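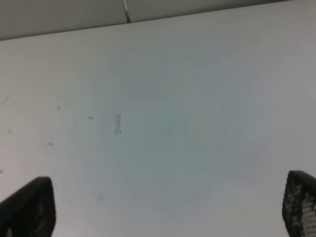

Carter Doucette说我这份操作规范写得太像家长会通知，一条一条全是“请务必”，看到第二页就想关掉。他还说，规矩要是不能在开工前两分钟里念完，就等于没有。这话是他昨晚发来的，我今天早上刷牙的时候才看到，泡沫差点喷到手机上。

气归气，我承认他说对了一半。规范第一版有17条，是我去年12月窝在家里一口气敲出来的，当时觉得自己特别周全，连“记录员坐哪一侧”都写了！结果拿给组里一看，大家嘴上都说好，干活的时候还是各干各的。有人开工前擦桌子，有人收工后擦，有人觉得桌子又不脏擦什么。同一个叠毛巾的任务，每个人做出来的起始状态都不一样，后面比对数据的时候我头都大了。

所以今天下午我泡了一大杯茶，把文档打开，开始删。

先删的是那些写给自己看的废话，比如“保持良好的工作心态”，我到底是在什么精神状态下写出这句的……然后把能合并的合并。桌面这块原来有四条，现在并成一条：开始之前，桌上只留本次任务要用的东西，旧胶带和胶痕要清掉，清不掉的在记录表上画出位置。我知道有人会嫌烦，可是一小片透明胶带，夹爪碰上去会不会粘，相机会不会把它当成个什么东西，谁也说不准。与其事后猜，不如事前写一笔。

线缆这条我跟Illetti那边的人吵过一架（好吧，是很客气地吵）。他们的习惯是把线全部扎紧贴着臂走，看着确实清爽，照片拍出来也好看。可扎得太紧，腕部一转到头就绷住了，接头受力，早晚出事。我坚持要留活动余量，留多少呢，以各关节慢速走完整个任务范围、线不绷也不扫到物料为准。他们说这个没法量化，我说那就让人站在旁边盯着走一遍，盯完签字，签字总能量化吧。

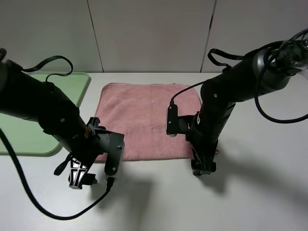 最后两边各退一步：允许线缆垂到桌面上，但不能压在物料底下，也不能从两只夹爪之间穿过去。这个写法我挺满意，新人一听就懂，不用再翻附录里那张弯曲半径的表。那张表我其实很舍不得，排版排了一个晚上呢，现在挪到最后面当参考资料了。

双臂的部分改得最多。原来我写“两臂应避免干涉”，听着很专业，等于什么都没说。今天改成了三步：先动一只，另一只停在自己那半边；两只都要进中间区域的时候，速度上限降一档；操作的人手要是伸进桌面范围，不管拿什么、捡什么，先按暂停。最后这步我用了加粗，又加了下划线，Carter看了大概又要笑我。笑就笑吧，这个我不让步。上回在Fusedstead参观，带队的大姐一边跟我们聊天一边伸手去把料摆正，臂还在走，她自己一点没觉得，我站在后面手心全是汗。

还有急停按钮，每班开工前要真按一次，别只是看一眼说“在呢”。Dolan那份老规范里写的是每周检查，我觉得太松了。按一下再复位能花多久？比等电脑开机快多了。

晚饭吃的剩饺子，边吃边改软物料那一节。毛巾这种东西是真难写规矩，硬件上的零件你可以说夹哪个面、夹多深，毛巾呢，每次摊开都不是一个样子。我前后写了四稿。第一稿规定必须夹角，可毛巾团起来的时候哪儿有角给你夹呀。第二稿规定夹边，又有人问包边算不算边。第三稿长到我自己都不想读。现在这一稿我干脆换了个思路，先不管夹的是哪儿，只管夹住以后怎么办：提起来停一停，看腕部相机，确认两指之间有布，再往下走。要是看不清就放回去重来，重来不算失败，记一笔就行。 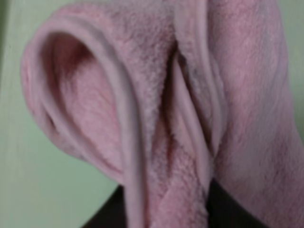 本页最后修改：2018年1月12日

接着说“重来不算失败”。这句是我今天最想留下来的一句，也是跟大家解释得最费劲的一句。以前记录表上只有成功和失败两栏，谁都不愿意填失败，于是明明没夹稳也硬着头皮往下拖，最后毛巾皱成一团，表上还是个漂漂亮亮的勾。Brella的人教了我一招，中间加一栏“主动放弃”，写明在哪一步放弃的。我照搬过来了，回头得请人家喝咖啡。

夹紧力那条还空着。绒面的料夹狠了会留印子，夹轻了又怕滑，我手头没有够多的记录，不想瞎编一个数字放进去，先写“待定，沿用现有设置，不得私自调整”。“不得私自”这四个字又有点家长会的味道了，唉，明天再想想换个说法。

数了一下，正文从两页多缩到了一页，我掐着表念了一遍，比两分钟多一点点，主要是双臂那段绕口。发给Carter了，附言只写了一句：请务必阅读。

他回了个句号。茶也凉了，洗杯子去。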